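Gernbridge Wrist View Kit: Gripper Comparison Bundle

Home > Simulation > Comparison kits > Wrist View Kit

Version 4, page updated 14/11/2020

If you've ever spent a week trying to decide between two grippers, with catalog pages open on one side of the desk and a half-finished bracket on the other, we put this kit together with you in mind. The Wrist View Kit is a set of ready-to-run simulated workcells where you can bolt a gripper onto an arm, put a camera where you think you'd like one, and see what you'd be living with before you spend any real money. It began as something we used in our own shop, and customers kept asking to borrow it, so now it has a page and a price like everything else we sell.

The bundle comes with 13 gripper models, two of which (the Daner and the Plarna) are set up side by side in the starter project, with the same arm, the same table and the same lighting. You swap one for the other from a drop-down, and the camera stays put relative to the wrist. We think that last part matters a great deal. It's very easy to fall in love with a gripper because somebody gave it a flattering camera angle, and we've done it ourselves more than once!

Most folks start with the overhead view, looking straight down past the hardware at the work surface. It's a good way to find out how much of the table you'll lose behind your own equipment, and also how the arm's shadow is going to behave, which tends to be the thing people forget until their part detection starts acting up in the afternoon.

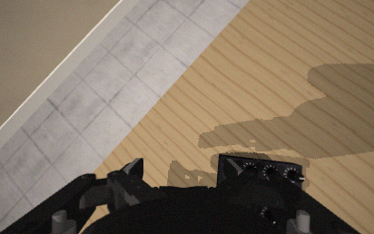

Simulated overhead view: gripper assembly over the wood surface, with the robot's shadow falling across the grain.

Take your time with this view. A bulky gripper can fill a surprising share of the picture, and if your parts are small you may want to raise the camera, move it off to one side, or choose something slimmer altogether. The shadows can be switched between soft and coarse. Coarse shadows have rough, blocky edges and they run a good deal faster, so we leave them on while we're trying out mounts and only turn on the soft ones when we're saving pictures to train a detector.

The wood top is the default, and there are 20 other surfaces in the library if your bench is steel or painted or covered in that green mat everybody seems to own. Please do change it to match what you have. A black gripper over pale wood is easy for a camera to pick out, and the same gripper over a dark mat can be quite a different story.

What you get

Starter project with the Daner and Plarna grippers already mounted
13 gripper models in all, with adjustable finger lengths
4 camera mounts: overhead, wrist, side post and free
Jõgi controller plug-in, so you can replay the same motion with each gripper
Printed quick-start guide and a year of downloads

What you'll need

A desktop computer with a separate graphics card. The kit will open on a laptop, and we use it that way on the road, but the soft shadows will make you wait. The Jõgi plug-in needs its own license if you plan to drive a real arm with it; for simulated runs it's included and you don't have to do a thing.

Ordering

Single-seat and shop licenses are both available, and you can move up from one to the other later by paying the difference. Licenses are sent by email within 2 working days. New camera mounts are planned for January and will be a free download for anyone who already has version 4. If your gripper isn't on the list, send us the drawing and we'll let you know what it would take to add it.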